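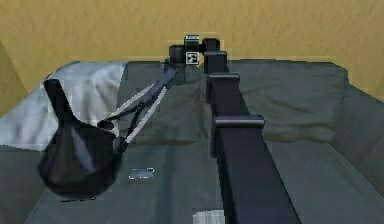 The teleoperation group at Zakow spends most of its day recording demonstrations. An operator moves a handheld leader device, a follower arm repeats the motion, and joint positions, gripper opening and camera video go to disk together. Part of the work is done on real arms and part in simulation. The group's lead engineer spoke about the second part, and in particular about household tasks on upholstery.

"Tables are easy," the engineer said. "You have a flat plane at a known height. With a couch you have cushions, folds and a piece of cloth, and the object settles at whatever angle it likes."

The current task set was written with Kirurton, a software firm that maintains the simulator. Each task has a short instruction, a start pose and a time limit. The operator sees a rendered view from behind the arm, looking along it toward the gripper, and a second view from the wrist. Large dark objects with a curved, glossy body are among the hardest to handle, according to the engineer.

"The fingers are thin and the body is wide. You look for a place where the shape narrows, and from behind the arm you can't always judge the depth. New operators press on the side and push the thing across the seat. It is a legitimate contact, but it is a different motion from a grasp, and the label has to say so."

Labeling takes place after recording. An episode is marked as a grasp, a push or a drag, and a second person checks the mark against the contact log. Of the last 2000 episodes, 121 were relabeled at this step. The engineer considers that acceptable and would not give a target.

Asked whether hand guiding would be simpler, the engineer said the group had tried it. In hand guiding the demonstrator holds the arm itself and moves it through the task. "You get good forces and bad video. There is a person's forearm in every picture. We kept it for 2 tasks where the force matters, and everything else is remote."

The leader devices come from Nishimura. They have the same joint layout as the follower at a smaller scale, so no inverse kinematics is needed between the two. Operators work in sessions with a break after every 3 tasks. Fatigue shows up in the data as small corrections near the object before the fingers close — the engineer called it "hunting" — and episodes with a lot of it are kept but given less weight in training.

Rendering quality is set low during recording to hold the frame rate. Outlines come out jagged, and fabric loses detail. "The operator needs low delay more than nice cloth. We store the full state, so we can render it again later at any quality."

The next set, planned with Fleltetti for January, moves to drawers and cabinet doors.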